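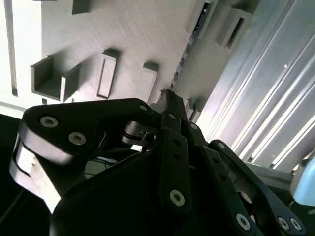 I have a soft spot for the old desktop tower, the big black kind that used to hum under every desk in every office I ever worked in. I got my first one in college and I've had one open on a table, more or less continuously, ever since. What's changed is the stuff that goes with them. When I started, a missing bracket or cover meant digging through a box of dead machines for a donor. Now you print it. The light gray panel in the photo came off a 3D printer, and parts like it have become as ordinary around a bench as a screwdriver. I think that's wonderful, and I'll tell you why, but first I have to talk about tables.

My own table was wrong for years. It was a hand-me-down dining table, lovely thing, and it bounced every time I leaned on a stubborn screw. Then I spent an afternoon at a friend's bench with a slotted aluminum top and came home completely spoiled (and, I'm sorry to say, a little rude about my dining table). The grooves run the whole length, so you can bolt something down wherever you like, and a fixture stays where you left it. Small screws do roll into the grooves. You learn to keep a dish handy, or you learn to fish.

The other thing I learned late was to lay the tower down. I'd always worked on mine standing up, reaching in sideways with a flashlight in my teeth! On its side, with the panel off, the whole inside faces you and gravity is finally helping. Cards drop straight into their slots. You can see where a wire wants to run, and you can read the label on the power supply without a mirror. I must have spent 30 years being stubborn about this.
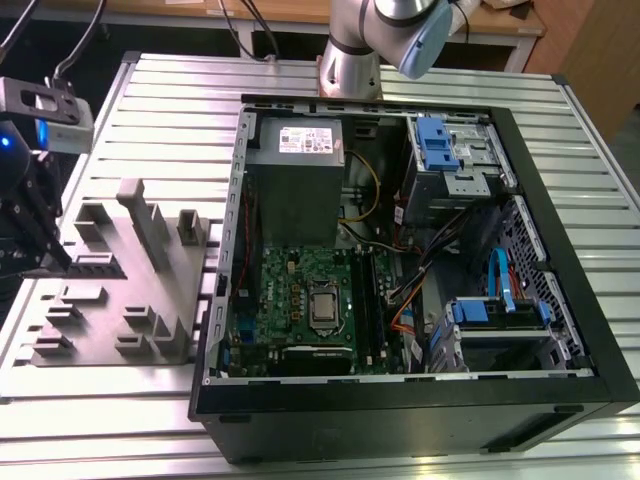
Valeriano Moya, who taught me most of what I know about cases, has a rule that you do the wiring last and look at it first. He'll stand over an open machine with his coffee for 10 minutes before he touches anything. I used to find it maddening. Then I rebuilt a Loltik for my sister, rushed it, and had to take out nearly everything again to move one cable that I'd trapped under the drive cage. Now I stand there with my coffee too.

Back to the printing. My first part was a cover plate for the back of a Fastport, and I was so proud of it that I carried it around in my coat pocket for a week. It didn't fit. The second one nearly fit, and the third is still in there. I've since made spacers, a drive tray, a few trays for holding other things while I work on them, and one very ugly handle. The trays are what I'd urge you to try first. A flat plate with some pegs and slots sounds like nothing much, but having every little part sit up in its own place makes the job calmer — and I say this as somebody who lost the same standoff twice in one evening.

Good advice is easy to come by if you don't mind older sources. The book I go back to is a spiral-bound service manual, 176 pages, with coffee rings on most of them. It says to touch bare metal before you reach in, to unplug the machine before you open it, and to leave the inside of the power supply alone. I have nothing to add to any of that.

The tower on my table this June is a plain one from a yard sale in Saithong. It needs a new fan and a front cover, and I've already drawn the cover badly once. I'm going to have another go at it tonight after supper.

Nasrin Karimi

Reading time: 3 minutes
Print this article | E-mail this article
Contact Biketti | © Biketti, all rights reserved | Back to top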